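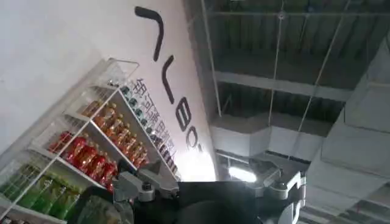
Evening shift assistant, Mulow, Jilside

Mulow is a small shop with a self-service laundry. We are looking for one person for the evening shift, five evenings a week, 5 to 10 p.m.

You will restock the drinks, run the register, fold and bag service washes, and lock up. Experience is helpful but we will train you. You need to be able to lift a full crate and be on your feet for most of the shift. 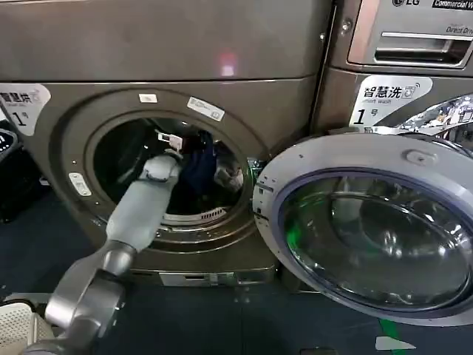 Front loader with the door open, a dark garment in the drum.

Pay is monthly and includes the late supplement. The trial period is six weeks. Staff do their own washing for free.

Send a short letter to Marloes Hendriks or drop it off at the counter. Please say when you could start. Applications close 19 September 2022.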